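Storage and Lost Time in Shared School Workshops
Project report, second-year Workshop Practice
Moataz Benkirane, Rasha Nimri, Helge Nyberg

1. Background

The shared workshop at Ovstead is used by four courses. Each course has its own cabinet, but the hand tools and small parts are common to all of them. Students often say that a large part of a session goes to looking for things. We wanted to find out how much time is lost this way and whether a change in storage would reduce it.

Our supervisor, Noemi Tedesco, asked us to keep the project small enough to finish before the December break. We left out power tools, which are signed out at the desk and rarely go missing.

2. Method

We watched ordinary sessions and wrote down every search. A search began when a student left the bench to get an item and ended when the student came back, with or without it. We recorded the item, the length of the search and the place where the item was found. Students knew we were there but were not told which items we cared about.

In the first half of the project we changed nothing. Before the second half we sorted the common tools into cases by task: measuring, marking, cutting, fastening and electrical. Each case got a contents list inside the lid. The cases were kept on open shelves by the door, and students were asked to carry a whole case to the bench.

We logged 287 searches in total, 164 before the change and the rest after it. The number of sessions was the same in both halves.
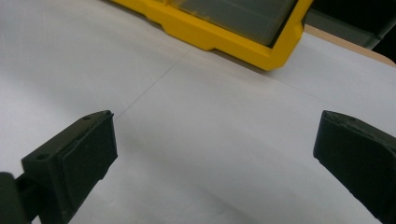 Small parts were handled separately. Screws, washers and connectors had been stored in drawers with handwritten labels, many of them out of date. Amr Ashour from the electronics course helped us sort some 2000 pieces into the right drawers, which took two afternoons. We then printed new labels in a larger type size.

3. Results

The median search fell from 56 seconds to a little over half a minute. Most of the gain came from measuring and marking tools. Before the change, steel rules and squares were found in almost any drawer, and several students gave up and borrowed one from the next bench.

Cutting tools improved less. Knives and snips were used by everyone at the same time, so a student who came late had to walk from bench to bench asking who had the case. In the old system these tools were scattered, but there was usually one within reach.

Small parts were quicker to find in the first sessions after sorting. Toward the end of the project the drawers were getting mixed again, mainly the two smallest screw sizes.

4. Problems with the study

Our logs depend on who was watching. Helge counted short trips to the next bench as searches and Rasha at first did not. We agreed on a rule after the third session and removed the doubtful entries from before that.

The courses were also at different stages. During the second half one group was mostly writing reports and needed few tools.

5. Recommendations

Keep the cases for measuring, marking and electrical work. Buy a second cutting case, or go back to hanging the cutting tools on the wall. Move the two smallest screw sizes to drawers that are not next to each other. Check the contents lists once a month. The printed label file is in the course folder, and the log sheets are with Rasha.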